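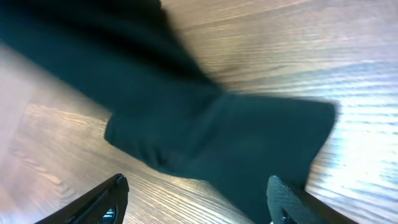 **What happens to a fleece blanket or sweater that is still good but no longer wanted?** In Zollau, it can be dropped off at the Furkent textile room, where it will be sorted, folded and offered to another household free of charge.

ZOLLAU, October – Esside, the household goods exchange, has opened a textile room in the former Furkent shop on Mustonen Street. The room takes clean clothing, blankets, towels and bed linen from the public.

The exchange passed on 3239 textile items last year from a shared counter at its main building. Fabric goods had to be packed away each evening to make space for furniture pickups. The new room has 41 shelves and two folding tables, and items can now stay out between opening hours.

Everything is folded by hand before it goes on a shelf. Knits and fleece are laid flat, smoothed from the middle out, and folded to the width of the shelf with the open edges at the back. Thick blankets are stacked no more than four high. Sheets are kept with their matching pillowcases where there is a set.

"People take more home when they can see the size and the fabric without pulling a pile apart," Esside said in a statement. "At the old counter, a lot of good blankets stayed at the bottom of a box."

Donations should be washed and fully dry. Small repairs such as a missing button are fine. The room can't accept pillows, comforters, carpets or anything with a strong smell of smoke.

Visitors may take up to two bags per visit. No registration is needed. Drop-off is from 10 a.m. to 4 p.m. at the side entrance, and the shelves are open to visitors until 6 p.m.

**Contact:** Esside textile desk, Furkent building, Mustonen Street, Zollau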